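How a Keyboard Works

Every time you press a letter on a computer keyboard, a message travels to the computer. It happens so fast that the letter seems to appear at once.

Under each key there is a small switch. In many keyboards the switch is a soft rubber dome sitting over a thin plastic sheet. When the key goes down, the dome squashes flat and two parts of an electric circuit touch. When you let go, the dome springs back and lifts the key up again.

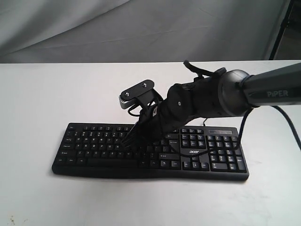 PARTS OF A KEYBOARD

A full-size keyboard has its letter keys in the left and middle part. On the right is the number pad, which is handy for typing long sums. Smaller keyboards often leave the number pad out to save space.

Inside the case is a tiny chip. It checks all the switches again and again, up to 1,000 times a second on some keyboards. When it finds one that is pressed, it works out which key it belongs to and sends a code to the computer. The computer looks up the code and puts the right letter on the screen.

Some keys do nothing much by themselves. Shift is one of them — hold it down with a letter and you get a capital.

Try this

Open a blank page and hold down the letter A. After a short wait you should get a whole row of them. Now tap the key quickly and see if you can beat it.

Next page: How a Mouse Works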